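Ullanine Institute of Household and Hospitality Studies
Care of Interiors, Unit 3: Tabletops and Work Surfaces
Handout for the practical session, Stulanow Building

Scope of the unit

This unit covers the daily care of tables used for sorting, folding, packing and light food service. Students should already have read the notes on floors and shelving, as the terms "daily care" and "periodic care" are used here in the same sense. Stone counters and oiled wood are treated separately in October and will not be examined with this unit.

A work surface is judged by three things: whether it is level, whether it is clean, and whether the person using it can reach all of it without leaning. The first is a matter for the supplier and is checked when the table is delivered. The other two depend on the staff who use the table every day.

Surface color

Light tabletops are often chosen for sorting and packing rooms. Crumbs, lint and ink marks are easier to see against white, and small dark items such as buttons or screws are less likely to be overlooked at the end of a shift. The same surface shows glare under strong overhead light, and staff who work at it for long periods may find this tiring. Where the lighting cannot be changed, a plain cloth or a gray work mat may be laid over part of the table. Mats should lie flat, with no raised corners.

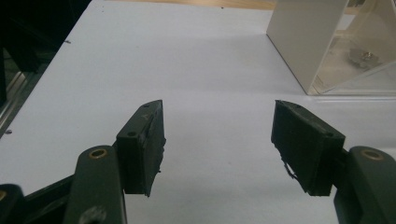

Two open gripper fingers
above a flat white tabletop

A flat white tabletop is the type of surface to which the routine below applies. Students assigned to the Gavalas wing will find that the tables there are darker and need a second pass with a dry cloth – dust is harder to judge on them.

Daily routine

Remove all items to a tray or cart. Items are not to be pushed to one end of the table and cleaned around.
Brush loose matter toward the near edge and collect it in a pan.
Wipe with a damp, well-wrung cloth, beginning at the far side and working toward the body in straight, overlapping strokes.
Wipe the edges and the underside of the rim.
Dry with a second cloth. Do not return items until the surface is dry.

Abrasive pads and powders are not permitted. Fine scratches hold dirt, and a white surface that has been scoured soon looks gray and cannot be restored by washing. For ink, use the mild cleaner issued by the stockroom, leave it for up to 2 minutes, and rinse.

Periodic care

Table legs, fixings and floor pads are inspected once a term. Any table that rocks is to be reported and labeled, and must not be leveled with folded paper. Records are kept in the Drikness binder by the stockroom door, under the table number.

Assessment

The practical counts for 50 points. Each student prepares one table and completes the inspection sheet, of which 8 points are given for edges and rims. Students must bring two clean cloths. The written portion covers this handout and the notes on shelving.

Revised Sep 20, 2018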